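Stop Clearing the Fault

May 11, 2022

Writing this fast because I have a shift to get to and if I leave it till the weekend I'll talk myself out of it.

The bagging cell at Merton is running again. Same arm, same gripper, new guard on the left side, a sticker. I work on that line. I was on the other end of it in October when it threw a jar, and I've read the Triltness report on it twice now. My opinion is that the report fixes the wrong thing.

What happened, short version. The cell packs small grocery orders into thin plastic carrier bags. One arm, a Rindunon, with a two-finger gripper on the end, and a wire rack that holds the bag mouth open. Arm puts things in the bag. Then it takes the handles, lifts the bag off the rack, sets it on the out belt, opens the fingers, goes back up for the next one. Except this time the fingers opened and the bag didn't leave. One handle had rolled itself around the fingertip. Thin plastic does that. It clings, it bunches, it gets a twist in it and the twist holds.

So the arm went back up at full travel speed with a loaded bag hanging off one finger. Bag swung out over the side, bottom split, jar of pasta sauce left the cell at chest height and hit a coworker on the wrist. Bad bruise, four days off. Could have been a face. Everyone says that and then everyone goes back to talking about the guard.

Yes the guard was too low. Fine. Raise the guard. They raised it.

But look at what the machine thought was going on. It had a width reading from the fingers. Fingers wide open, so hand empty. That was the whole test. Open equals empty. Whoever wrote that had boxes in mind, because with a box it's true. You open your hand and the box is on the table. With a bag it's true most of the time and then it isn't, and the arm has no way of telling which time this is.

Actually worse than that. It did have a way. There's a weight reading at the wrist, and it was on, and it noticed. That's fault 517, "residual load." It means I opened my hand and something is still pulling on me. The cell raised a 517 right when it should have. And then it cleared it by itself and kept moving.

It cleared it because we told it to. I say we. Back when the cell was new it stopped on 517 all the time. Half of them were nothing, the arm still wobbling from the lift, a handle brushing a finger on the way past. You'd walk over, look, press the button, walk back. On a bad shift that was most of your shift. People complained, me included, loudly. So an update came down under Lò, which is what they call the software side over there, and after that a 517 got retried and cleared if the reading dropped inside a short window. A bag that's swinging makes the reading go up and down. It dropped. It cleared. Off it went.

In the report there's a table. In the weeks before the jar the cell cleared 300 of these on its own. I don't know how many of them were a real bag on a real finger. Neither does the report, no one looked at any of them, that was the point of clearing them.

So that's my beef. The sensor worked. The fault was raised. The machine had the right answer and then a setting threw it away, and the setting was there because the right answer was annoying.

Now people will say, and my own lead has said it to me, you can't run a line that stops every ten minutes. No you can't. I was there, I hated it. But there's a lot of room between stopping dead and carrying on as if you heard nothing. It could slow down. It could hold still for a breath and read the weight again once the swinging is over. It could go back down to the belt, slowly, and open again over the belt where a dropped jar drops onto rubber and not onto a person. The report lists something like this under "future improvements." The guard is under "completed actions." I'd swap them.

A guard is for when the machine gets it wrong and can't know. This one knew.

The other thing in the report that bugs me is the phrase "unusual bag behavior." It's in there more than once. There was nothing unusual about it! It was a plastic bag. If you've ever carried groceries up a flight of stairs you have had a handle wrap itself around your finger and had to peel it off with the other hand. Everyone has. A bag has no shape of its own until there's stuff in it and then it has a diferent shape with every item. It sticks to itself and it sticks to you. Calling that unusual tells me the people writing the tests used fresh bags, opened neat, with the same few items, and never stood around long enough to see a crumpled one come off the stack.

I asked about that and got told the test set was ten orders. Ten. All boxes and cans. Nothing soft, nothing round, nothing that rolls to one side and drags the mouth of the bag shut.

Compare that with how a person does it. I've been paying attention to this lately, at home, annoying my family. One hand is always on the bag. Always. The other hand does the work, and the bag hand isn't resting, it's feeling. It knows how heavy the thing got. It knows when the plastic starts to go thin and stretchy. When you close one up you bunch it, pinch it, and you don't let go until you've felt it come loose from your fingers. You never think about it. Letting go is a thing you do and check, and the check is so quick it doesn't feel like one.

And the mix of stuff! Cartons, crinkly packets, a can on its side, a bottle. You don't plan it. You grab, you shove, you shift something over.

Two hands and a thin white bag:

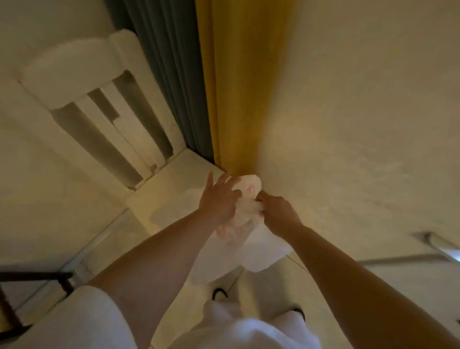
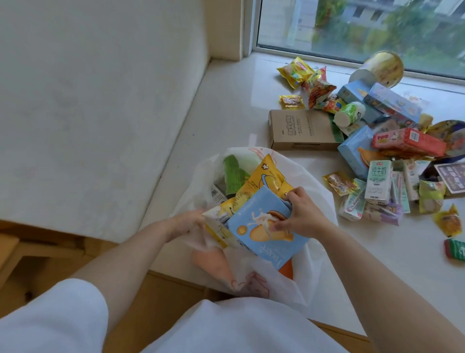

One arm and a wire rack is a cheap stand-in for all that and I understand why, a second arm costs real money. I'm not asking for a second arm. I'm asking that a machine with one hand and nothing to peel the bag off with be treated like it has one hand. Which means when it's told "something is still pulling on you," that message gets to win. Over the cycle time, over the daily count, over me standing there sighing at the button.

The count is the real reason, by the way. The retry came in, the stops went down, the count went up, and from then on any talk of taking it out was talk of losing bags. Nobody had to be careless for that. It was a number on a screen by the door and it got better, and it's hard to walk into a room and ask for it to get worse. I didn't. I liked the quiet.

What I'd want, if anyone at Triltness reads this, and I know a couple of you do.

Take the auto clear off 517. All of it. If it comes back in some form it comes back with the arm at crawl speed and over the belt.

Keep a picture of the fingers every time it goes off. There's already a camera over the rack looking at the bag mouth. Turn it, or add a cheap one. Then someone can sit down and see how many were wobble and how many were a bag hanging on, and you can argue about the window with something in front of you.

Don't call the cell empty handed because the fingers are open. Open and light. Both. If one says yes and the other says no, then it's no.

Test with ugly bags. Creased ones, ones from the bottom of the stack, ones with the handles stuck together. Put a bottle in sideways. Let the people on the line pack the test orders, we will give you horrible ones, happily.

And put the cleared faults where we can see them. Right now they go into a log that you need a laptop and a login to open. The stops are on the big screen and the clears aren't, so the better the machine got at ignoring itself the safer it looked to everybody walking past. If I had seen that pile growing I think I would of said something. Maybe not. I'd like to have had the chance.

I know how this reads. Guy on the line hates the robot. I don't. My shoulders are better than they were two years ago and it's because of that arm, it takes the heavy orders and it doesn't get tired at the end of the night. I want it to stay. I'd also like to walk past it on the left side without holding my elbow in, which I still do, guard or no guard, and I notice most of the others do too.

My coworker's wrist is fine. She moved over to receiving and says she likes it better there. The 517 window is still set to what it was, I checked before I went home last night.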